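日本に引っ越してきて七年になりますが、「片づけ」という日本語について、少し長く書きたいと思います。連続で投稿しますので、お時間のある方は読んでください。日本語の間違いがあったら、やさしく教えてください。

1
私の母語には「片づける」とぴったり同じ言葉がありません。「きれいにする」「元に戻す」「捨てる」「終わらせる」は、それぞれ別の動詞です。日本語では、机を片づける、仕事を片づける、食器を片づける、と一つの動詞で言えます。

2
最初のころ、職場で「これ、片づけておいてください」と言われて、とても困りました。捨てるのか、棚に入れるのか、書類の中の仕事を終わらせるのか、分かりませんでした。私は全部を箱に入れて、箱の上に「片づけました」と書いた紙を貼りました。先輩は紙を見て、しばらく黙っていました。

3
その紙は、今でも自分の引き出しに入っています。捨てられません。つまり私は片づけが下手な人です。下手な人が書く話として読んでいただければと思います。

4
辞書を引くと「片付く」には「嫁に行く」という古い意味もあるそうです。近所のおばあさんが「娘が片付いた」と言ったとき、私は部屋の掃除の話だと思って「大変でしたね」と答えました。おばあさんは「本当にねえ」と言いました。会話が成立してしまったので、意味を知ったのは二年後でした。

5
今はこの使い方はあまりしない、と若い同僚に教わりました。外国語を学ぶ者は、使わないほうがよい言葉も知っておく必要があります。知らないと、使わないことを選べないからです。

6
さて、本題です。今月、九月の初めから、私は自分の部屋の片づけをしています。理由は単純で、鍵が見つからず、会議に遅れたからです。鍵は冷蔵庫の上にありました。なぜそこに置いたのか、今も説明ができません。

7
使っているのは Lalto という小さなメモのアプリです。物の名前と場所を書くだけのものです。「はさみ、台所、二番目の引き出し」のように書きます。母語で書くと場所の名前が長くなるので、日本語で書いています。日本語は名詞を並べるだけで住所のようになるので、便利です。

8
ところが、書いてみると、私は物の名前を日本語で知らないことに気がつきました。毎日使っている物です。たとえば、パンの袋をとめる小さなプラスチックの板。カーテンをまとめる布。ズボンのひもの先についている固いところ。

9
仕方なく「パンの袋のあれ」と書きました。Lalto の中に「あれ」がどんどん増えました。「カーテンのあれ」「ひものあれ」「テレビの後ろのあれ」。一週間たつと、テレビの後ろのあれが何なのか、自分でも分からなくなりました。

10
日本語の先生に話したら、日本人も「あれ」と言いますよ、と慰めてくださいました。カーテンのあれは「タッセル」だそうです。私が七年間日本で暮らして、一度も耳にしなかった言葉です。もしかしたら聞いていたのに、耳が通り過ぎたのかもしれません。

11
名前が分からない物は、片づける場所も決まりにくいと感じます。名前があると「文房具」「薬」「書類」のような仲間に入れられます。名前がないと、仲間のない物として机の上に残ります。私の机の上は、長い間、そういう物の集まりでした。

12
ここで「引き出し」という言葉についても書かせてください。私はこの言葉が好きです。引いて、出す。子どもにも分かる名前です。ただ、私の場合は「押し込み」と呼んだほうが正確だと思います。引いて出した記憶より、押して閉めた記憶のほうが多いのです。
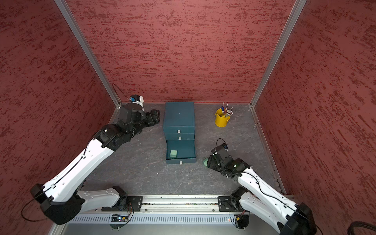 13
「引き出しが多い人」という表現も、会社で覚えました。話題や知識が豊かな人、という意味のほめ言葉ですね。初めて聞いたとき、私は家具の多い人だと思い、その方の部屋は狭いだろうと心配しました。

14
この表現を母に説明するのは、なかなか難しかったです。電話で「日本では、頭の中に引き出しがあるといいます」と言うと、母は「あなたの頭には、鍵をしまう引き出しを作りなさい」と答えました。冷蔵庫の話は、姉から伝わっていました。

15
母は片づけがとても上手です。実家には Huanca という古い店で買ったたんすがあり、段ごとに入れる物が決まっています。一番上は父の物、次は母の物、その下が子どもたち。私が家を出て長いのに、下の段はまだ空けてあるそうです。帰ったときに使いなさい、ということらしいです。

16
そのたんすの話をすると、少し日本語が足りなくなります。「懐かしい」では少し弱く、「寂しい」では少し違います。先生に聞いたら「しみじみする」はどうですか、と言われました。辞書で確かめて、だいたい合っていると思いましたが、自分の口から出すにはまだ早い言葉のようです。

17
話を戻します。「しまう」という動詞も不思議です。引き出しにしまう、店をしまう、食べてしまう。教科書では、「〜てしまう」は完了と後悔の両方を表すと習いました。物を箱に入れることと、終わることと、後悔することが、同じ音でつながっています。

18
私はケーキを冷蔵庫にしまいました。そして食べてしまいました。この二つの文を続けて言えるようになったとき、日本語が少し好きになりました。正しいかどうかは自信がありませんが、文法の先生は丸をくださいました。

19
捨てることについても、悩んでいます。日本では捨てるために、まず勉強が必要です。私の町では、ごみの分け方の冊子があり、五十音順に物の名前が並んでいます。つまり、名前を知らない物は捨て方も調べられません。「あれ」は載っていませんでした。「あ」のところに「アイロン」はありました。

20
冊子を最初から読むことにしました。読み物として、なかなかおもしろいです。「植木鉢」「鉛筆削り」「おまる」。一つ一つ辞書を引きました。おまるの意味が分かったときは、電車の中で読んでいたことを少し後悔しました。

21
私の語彙は、この冊子のおかげでかなり増えました。試験には出ない言葉ばかりですが、生活には出ます。日本に来たばかりの友人に教科書を一冊すすめるなら、私はごみの冊子をすすめます。無料ですし、新しい版も届きます。

22
先週、思いきって古い電気ポットを手放しました。Stolletus という、近所のリサイクルの店に持っていきました。店の方に「まだ使えますよ、もったいない」と言われ、私はまた迷って、ポットを持って帰りそうになりました。「もったいない」は強い言葉です。母語にこの言葉がなくて、助かっていたのかもしれません。

23
結局ポットは店に置いてきました。その代わりに、棚にあった小さな茶碗を二つ買ってしまいました。この「しまいました」は、完了と後悔の両方です。

24
今日は2019年9月29日です。片づけを始めてから、もうすぐひと月になります。机の上には、まだ分からない物が四つ残っています。一つはねじです。どこのねじか分かりません。家具は今のところ倒れていませんので、様子を見ています。

25
昨日は Pramumus の読書会の仲間に「片づけは進みましたか」と聞かれて、「ぼちぼちです」と答えました。この「ぼちぼち」は、去年覚えてから大切に使っている言葉です。少し進んだようにも、ほとんど進んでいないようにも聞こえます。

26
仲間の一人が、片づけの本を最大八冊まで貸してくれると言いました。ありがたいのですが、本を置く場所がありません。場所を作るための本を置く場所がない、と伝えたら、では一冊ずつにしましょう、と言ってくださいました。

27
最初に借りた本には「迷った物は、一度箱に入れて、日付を書いておく」とありました。私が職場でしたことと似ています。ただ、本では箱に日付を書き、私は「片づけました」と書きました。ここが大きな違いだったようです。

28
それで、私も箱を一つ用意しました。日付を書き、ねじと、ひものあれと、使い方を忘れた充電器を入れました。ふたを閉めると気持ちがよかったので、もう一つ箱がほしくなりました。これは危ない気持ちだと思います。

29
皆さんに質問があります。「片づける」「整理する」「整頓する」は、どう使い分けていますか。会社の壁に「整理整頓」と貼ってありますが、二つの違いを聞くと、人によって答えが違いました。辞書の説明は読みましたので、皆さんがふだんどう感じているかを知りたいです。

30
それから、パンの袋をとめる小さな板の名前を知っている方がいらっしゃいましたら、教えてください。Lalto の「あれ」を一つずつ正しい名前に直しているところで、次はこれの番です。

長い投稿を読んでくださって、ありがとうございました。お返事は、仕事のあとにゆっくり読みます。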